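Atum Harness Cell: Set-up and Care Guide
Section 3. Gripper fingers, parts tray and wire pick-up

Document revision 12/12/22. Read Section 2 (safe stop and lock-off) before starting any work in this section.

3.1 Before you start

The steps below apply to cells fitted with the Purkov two-finger gripper and the wrist camera. You will need the finger gauge, a hex key set, a lint-free cloth and one scrap harness of the type to be run.

CAUTION: Fingers can close without warning if the air or power supply is restored while the job is loaded. Unload the job first.

1. Put the cell in Set-up mode. The lamp on the pendant turns amber.
2. Move the arm to the Service position.
3. Wipe both fingers. Check the tips for chips, burrs and bits of insulation. Replace fingers in pairs only.
4. Check that the finger screws are tight. Do not use thread lock.
5. Open the gripper fully and start the live view from the wrist camera.

3.2 Setting the tray position

The tray must be taught again whenever it has been lifted off the table, even if it has been put back against its marks.

1. Place the tray on the table with its rim clear of the bin.
2. Load one set of parts. Circuit board and harness must both lie inside the rim. Lay the connector ends so that they do not rest on top of each other.
3. Jog the arm until a rounded corner of the tray and both open fingers can be seen in the live view.
4. Select Tray > Teach corner and press Store.
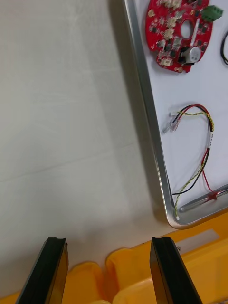 Fig. 3-1. Wrist camera view at the tray corner, fingers open.

5. Jog to the opposite corner and store it in the same way.
6. Select Tray > Check. The screen shows the length of the long side in millimetres. If the reading differs from 280 by more than 3, delete both corners and repeat from step 3.

Note: A bright metal rim can give false edges under direct light. If Check fails twice, dim the front lamp one step and try again. Do not tape over the rim.

3.3 Setting the grip for twisted wire

Factory grip values are for moulded parts and are too high for wire. Set the grip separately for each harness type.

1. Load the scrap harness.
2. Set Grip force to 32 and Close speed to Slow.
3. Choose a pick point on the main bundle, below the place where the branches part. Do not pick on a connector or on a single branch.
4. Bring the fingers down over the bundle in Jog mode, one step at a time, and close them.
5. Raise the arm clear of the work surface and hold.

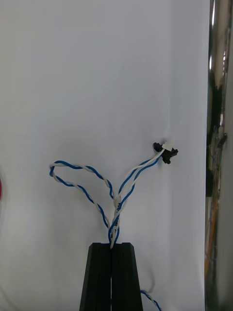

6. Look at the bundle where it enters the gap. The wires should be held at the tips and should not spread sideways out of the gap. A branch may hang or curl freely as long as it does not touch the wrist.
7. Pull lightly on the free end by hand. If the bundle slips, raise Grip force by one and repeat from step 4.
8. Release the harness and inspect the insulation. Any flat spot or cut means the force is too high.
9. Save the values under the harness type number.

CAUTION: Keep labels and sleeves out of the grip. A label pinched at every pick will creep along the wire and may come off in the bin.

3.4 Routine care

Wipe the fingers and the camera window at each change of shift. Check finger wear with the gauge every 3000 picks and reset the counter on the Service page. In January, or after a long shutdown, carry out 3.2 and 3.3 in full for every harness type in use.

Spare fingers are supplied by Hodžić as a matched pair with new screws. Fingers made for the older Isard wrist have the same hole pattern but a different tip height and must not be fitted.

After any change of fingers, go to Section 4, Tool offset.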